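4.2 Garment measurements in second-hand listings
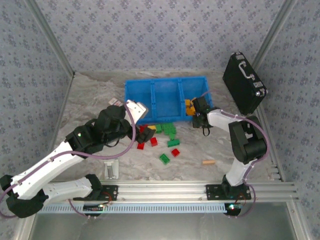

Figure 3. Two-arm workspace with patterned walls and marbled floor.

The second group of questions concerns the measurements that sellers write in their listings. A buyer of a used jacket cannot try it on, and the size printed on the label is often missing or comes from an older sizing system. For this reason many sellers give the distance from armpit to armpit, the length of the back and the length of the sleeve. We wanted to know how far these numbers can be trusted when they are compared between sellers.

From the Jerkedano archive we took 3905 listings of leather and suede outerwear. We removed listings with no measurement in the text, and also those where the unit could not be decided. After this step 1068 listings remained. Each of them was read by two coders, and disagreements were solved by Charito Tagle, who did not take part in the first reading.

The main difficulty is the chest. Part of the sellers give the flat width, with the jacket closed and laid on a table, and others give the full circumference, which is double. The word "chest" is used for both. In most cases the right meaning is clear from the number itself, but for small sizes of loose jackets and for children's garments it is less clear. We followed the rule of Jenkins and treated a value as flat width only when the seller wrote "across", "flat" or "pit to pit". All other values were marked as open and were left out of the comparison in Section 5.

The length of the back shows a smaller problem. Some sellers begin at the base of the collar, some at the top of the shoulder. The difference is roughly an inch for a plain collar and larger for a wide one. Fringe adds another question — whether the hanging part belongs to the length or not — and only a few sellers say which way they measured. We kept the number as it was written and added a note in the coding sheet.

Sleeves were the least regular. With a raglan cut there is no shoulder seam, so the seller must choose a starting point, and the choice is rarely explained. The Candencombe guide for sellers recommends the center of the neck for this cut, but we found this practice in very few texts. The Grirero form, which has a separate field for each measurement, gave more complete entries than free text, although the same confusion about the chest was present in both.

We did not correct any value by our own judgment. Where a seller later changed the listing, the first version was used.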